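Table Service Basics
Handout 2: Flatware
Instructor: Subbarao Acharya

Bring this handout to the practical. You will set from it, and the written part is taken from it too.

Parts of a fork

The tines are the prongs. The gaps between them are called slots. Behind the slots the metal widens into the shoulder, then narrows to the neck, then runs back as the handle. When the notes say "hold below the shoulder" they mean the upper handle, on the side away from the tines.

A dinner fork normally has four tines. Salad forks are shorter, and the outer left tine is sometimes wider. Fish forks vary a good deal by maker, so check the drawer label before you set them.

Finishes

Mirror finish shows fingerprints and water spots at once. Brushed or satin finish hides them better but still has to be wiped. Do not mix finishes on one table. In our drawers the Ravar pattern is mirror and the Kosholm pattern is brushed. The two are close in length and get mixed up in the wash, so sort them under the window and not under the warm lamps, where both look pink.

Polishing before setting

Use a dry lint-free cloth. Hold the handle in one fold of the cloth and wipe from the shoulder out to the tips with the other. Work a corner of the cloth through each slot. Turn the fork over and do the back. Look down the tines from the tip end. A bent tine goes in the return tray, not back in the drawer.

Laying the fork

Forks go to the left of the plate, tines up, handle end toward the guest. Carry clean flatware on a lined tray. Pick each piece up by the edges of the handle and keep clear of the tines. Set it down flat and let go. Do not slide it into place, as this marks the softer tabletops in the Alvarado room.

Leave room on the left for the side plate. Bowls for shared dishes go on last.
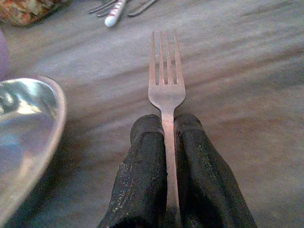
Fig. 1. Dinner fork, brushed finish, held at the sides of the handle just below the neck. Metal bowl at left.

Compare the width at the neck with the width of the handle. Students often draw the handle as starting straight from the tines, and lose marks on the labeling question.

For the practical

You will lay 30 covers in the Drodwood room, working in pairs. Each pair polishes its own flatware first. Covers are checked for finish, spacing and tine direction. Cloths are in the drawer under the sink.

Reading for next time: Handout 3, Knives and Spoons.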